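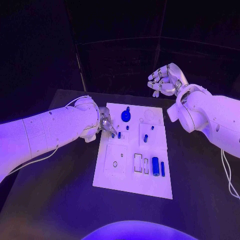

Pegs, knobs and my new job title

November 18, 2022

I've been at Rundham 11 years, most of them spent putting parts into housings by hand, and since October my badge says "cell operator" (still getting used to that!). The arms work the practice board and I watch, reset and write things down.

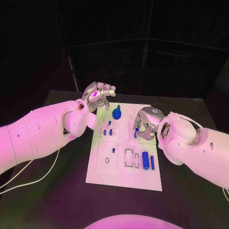
My notebook is up to 48 pages now and Ignacio Benítez on second shift borrows it constantly. Half of it is about grip. A blue peg that small, pinched in metal fingertips, is a job I used to do while chatting about dinner, and now I'm writing paragraphs on it! My wrists feel great, though I do miss the bench talk. 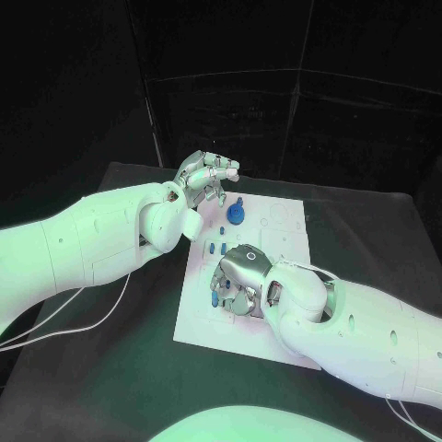 Pay stayed the same, by the way, and I've asked about that twice. Training at Botell starts after the holidays and I already signed up.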